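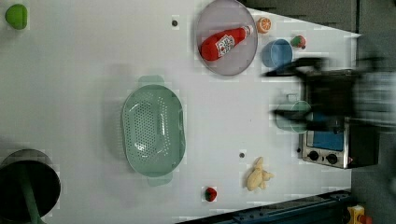 The lavender-grey plate and the light blue bowl, with the ketchup and an orange slice.

Home Tableware Play kitchen Sets Contact

Reading time: 3 minutes

Wakovo plate and bowl

I've been selling the Wakovo pair since October and I still get asked whether the plate is grey or purple. Bit of both! We call it lavender-grey. In the morning by the shop window it looks nearly lilac, and under a kitchen bulb it goes much greyer, so please don't send it back until you've seen it in both (Dede Baidoo did, then ordered it again).

The plate is the big one, round, with a rim that's only slightly raised. I like that, you can slide a sandwich off it without a fight, but I wouldn't trust it with soup. That's what the bowl is for. It's small, light blue and very happy holding one portion of berries or a dollop of something for dipping. My two use theirs for play food as often as for real tea, and the blue looks lovely next to anything red or orange.

Sizes: the plate is 23 cm across and weighs 316 g. I haven't got a proper figure for the bowl, but it takes around 20 cherry tomatoes before they start rolling off.

You can buy them as a pair or the plate on its own. The bowl doesn't come separately at the moment, sorry, Wakovo only pack it with the plate. If you want several pairs for a nursery or a playgroup, drop Dela Arthur a line first and she'll check the shelf for you.

Wash with a soft sponge. Skip the scourer, I dulled the rim of mine that way and I'm still cross about it.

Pairs go out in one box, plate at the bottom, bowl wrapped on top.

Last updated: October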